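Hamitbridge bull legend gets its own trail, but the evidence is thin

26 July 2022

Visitors to Hamitbridge will soon be able to follow the footsteps of the town's famous bull, which is said to have stopped a flood by lying down across the river. The new walking trail has 4 stops, a leaflet and a song. What it lacks is much sign that anyone in the town had heard of the bull before the railway came.

The trail starts at the old toll house and ends at the Runton Steps, where the animal is supposed to have climbed out of the water and turned to stone. A stone does stand there. Older residents know it as the mounting block, and the worn edge on the side nearest the road suggests that people used it as one.

Aled Mathias, who drew up the route for the town council, says the story is "as old as the bridge". Asked which bridge, he said the first one. The first one was timber and was washed away, which sits awkwardly with a tale about a bull that kept the river out.

The leaflet goes further. It says the bull appears on the town seal "from medieval times" and stands for strength, patience and good trade. The earliest seal on show in the museum has an animal on it, certainly, but it has been called a cow, a horse and, in one Victorian guide, a badly cut lamb. The horns that everyone now recognises were added when the seal was redrawn for the front of the corn exchange.
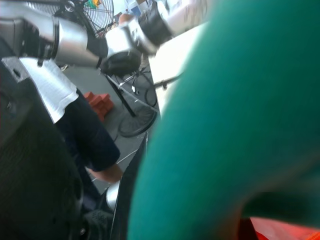
Kristóf Magyar has spent years reading the parish books and has yet to find the bull in any of them. He did find a payment of 2 shillings for moving a dead ox from the riverbank. "You could build a legend on that if you wanted to," he said. "I think somebody did." He believes the story as told today comes from a pamphlet sold to day trippers by a printer called Sárközi, who also sold bull-shaped biscuits.

The council does not dispute the pamphlet but says it only wrote down what people were already telling each other. It has not been able to say who those people were. A display board at the second stop quotes "an old boatman's rhyme", and the rhyme is printed word for word in the pamphlet, under the printer's own name.

None of this has slowed down the spending. The trail has cost £3000, of which £600 went on the song. Drain covers in the market square already carry the bull's head, as do the bus shelters and the bins. The bakery on Bridge Street has brought back the biscuits.

Sajib Bepari, who runs guided walks from the toll house, is happy to have the trail and plans to tell the story with the doubts left in. Most of his customers ask within the first few minutes whether it is true, he said, and he would like the leaflet to give him some help with the answer.

A second printing is due in February. Mr Mathias said the wording on the seal would be "looked at" before then, though he expects the bull to keep its horns. The trail is free to walk, and leaflets can be picked up from the museum desk. The Runton Steps are closed when the river is high.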